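Tulgate Hoops Forum > Season Talk > Kuruc out, now what?

rimrattler
1/28/23
So the club confirmed it. Emília Kuruc broke a bone in her left foot and she's done until next season. I was in row 22 and you could hear the whole gym go quiet. She was having SUCH a year too, best passing guard in the league for my money. Who starts? I say give the kid the keys. Esquivel has been begging for minutes and she plays like her shoes are on fire!

pressbreak_pete
No way. Esquivel is fun but she turns it over every time somebody traps her at half court. Move Baláž over to the point and let her walk it up. Boring wins games in February.

rimrattler
Boring loses games to Vornov, Pete. We walked it up against them in the opener and scored 34 points. In the whole game!

hightopsally
I'm with rimrattler on this one. Marisol Esquivel in the open floor is the most fun I've had in that building (and I've been going since we had the wooden bleachers). Yes, she'll throw a few into the band. Let her! Sotiris Kokkinos has always been patient with young guards, look how long he stuck with Žofie Baláž when she couldn't hit a free throw.

pressbreak_pete
He stuck with her because we were already out of the playoffs that year. Different situation. We're one game behind Rusnák for the last home seed and I would really like a home game.

zonebuster
Why not both? Start Baláž at the point, bring Esquivel in at the first timeout when the other team's legs are going, then play them together to finish. They were on the floor together for the last few minutes after Emília went down and we outscored them. Small sample, I know, but I loved what I saw.

hightopsally
Ooh, I like that. Who sits though? You can't sit the shooters.

zonebuster
Go small. One big, four guards, run everybody into the ground.

pressbreak_pete
And who rebounds? Rusnák's front line would eat that lineup alive. I could live with it for five minutes a half.

rimrattler
Five minutes a half of Marisol is a start, Pete, I'll take it. If there are 2,000 of us in there for the Rusnák game she's going to feed off it. Somebody bring the drum.

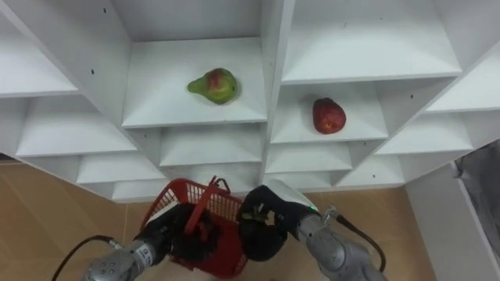
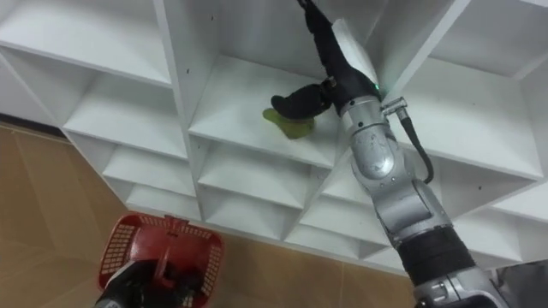 White cubby shelves in both, fruit in the first.

Themba Matlala
Forum moderator and Tulgate home games scorekeeper

Great thread, folks. Two things from me. The bus to Rusnák is a different trip from the home game you're all talking about, so please check which one you're signing up for. And for the small lineup fans, keep an eye on the second quarter next time out, Kokkinos likes to try things there. I had a blast scoring that last stretch with both guards in. More of that please!

pressbreak_pete
Fine. But if we get outrebounded I'm coming back to this thread.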